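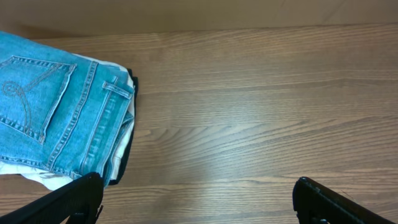 By the Onix Home staff
Posted 2/10/18 in Laundry & Closet

Truvmont Garment Steamer, Upright Model: Review

I have used the Truvmont upright steamer for most of the winter, and I am now comfortable saying who should buy it and who should keep their iron. It replaced a Ruddock handheld that leaked from the day I bought it. The Truvmont does not leak. It has other problems, and I will get to them.

The unit comes in one box with the base, a pole in sections, a hose, a hanger that clips to the top of the pole, and a fabric brush. There is also a small glove for the hand that holds the cloth. Putting it together took a few minutes and no tools. The pole sections twist to lock, and the top one works its way loose if you pull the hose hard to one side. I tighten it before each use now.

The tank holds 72 ounces. That is plenty for a week of shirts in my house. It lifts off by a handle and fits under a bathroom faucet, which the tank on the Ruddock did not. The cap is small and slippery when your hands are wet. The manual asks for distilled water if your tap water is hard. Ours is, so I buy a jug at the grocery store.

There are 4 steam settings on a dial near the floor. I wish the dial were on the pole. You have to bend down to change it, and the numbers are gray on black. The lowest setting is fine for a thin blouse or a scarf. I leave it on the highest for nearly everything else.

Cotton dress shirts come out well but not crisp. Collars and cuffs still need an iron if you care about a sharp edge. Sweaters are the best use for it. A wool cardigan that had been in a drawer since last March was ready to wear after a couple of passes. Polyester is easy. Linen is hopeless, and I stopped trying.

Denim takes patience. A shirt-weight denim will smooth out if you keep the head against the cloth and pull down on the hem with the other hand. Heavy jeans and jackets mostly stay as they were around the seams and pockets, where the fabric is doubled. The fabric brush helps a little. For anything that thick, I go back to the ironing board, or I fold it straight out of the dryer and leave it alone.

Curtains were the reason I wanted an upright in the first place. The hose reached the top of our living room curtains without a stool. I did both panels on one tank and did not have to take them down. If you have long curtains, that may be enough to sell you on it.

Heat-up is quick. By the time I have the first shirt on the hanger, it is making steam. The first burst always spits some water, so point it at the floor or an old towel. It is louder than I expected, a steady gurgle that you can hear over the television in the next room. The wheels roll fine on wood and poorly on carpet.

Storage is the main complaint. The pole comes down, but the hose does not coil small and there is no strap for it. Mine stands in the corner of the bedroom. I had a Wamoven before the Ruddock, and that one had a hook on the base for the hose. It was a cheaper machine and somebody had thought about it.

The warranty is 2 years. I have not needed it. The replacement brush is sold separately and was out of stock both times I looked.

Pros: large tank, no leaks, good on knits and curtains
Cons: dial placement, bulky hose, weak on heavy fabrics

Rating: 4 out of 5

223 people found this review helpful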